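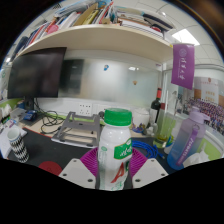 Figure 3. A desk in the open-plan area.

4.2 Drinks containers and the working surface

Most earlier work on desk clutter has looked at paper. Our participants talked about paper too, but when we asked what got in the way of starting work, they more often brought up cups and bottles. A container that is in use has to stay within reach, so it takes up the part of the desk that is also wanted for writing and typing. Papers can be pushed to the side for days. The desk in Figure 3 shows the usual mix: a plastic drink bottle with a green screw cap, a patterned paper cup, and a flat red coaster on a dark desk mat, with sheets of paper lying over to the left. We coded the bottle and the cup as active containers and the coaster as a support item. Under the scheme in Section 3, the laptop stand was coded as equipment even though it had no laptop on it.

The 21 people interviewed at the Foltton office did not agree on what a coaster was for. Several used one only for hot drinks and put bottles straight on the mat. Others treated the coaster as a fixed spot and said they felt untidy if the drink was anywhere else. One participant told us she had two coasters and used neither, as the mat "already does that job." Desk mats were issued to all staff at Foltton when the seating was changed in January. At the Parsons office, where people bought their own or went without, coasters were mentioned more often and spills were the main reason given.

Paper cups were a separate problem. They were meant to be thrown out the same day, but staff reported leaving them for up to 3 days, usually because the nearest bin for cups was in the kitchen and not at the desks. Bottles with a screw cap also stayed on desks for a long time, but this bothered people less. A closed bottle could be moved, laid in a bag, or taken to a meeting. Participants described it as a belonging, and they described the cup as trash they had not dealt with yet.

Tissues and small packets fell between our categories. Catterall and Haslam coded them separately in the first pass, Catterall as personal items and Haslam as waste, and this accounted for most of the disagreement between the two coders. We kept a single code, "small consumables," for the second pass. It covers tissue whether folded or crumpled, and any packet small enough to be closed in one hand. Items under this code are left out of the container totals in Table 2.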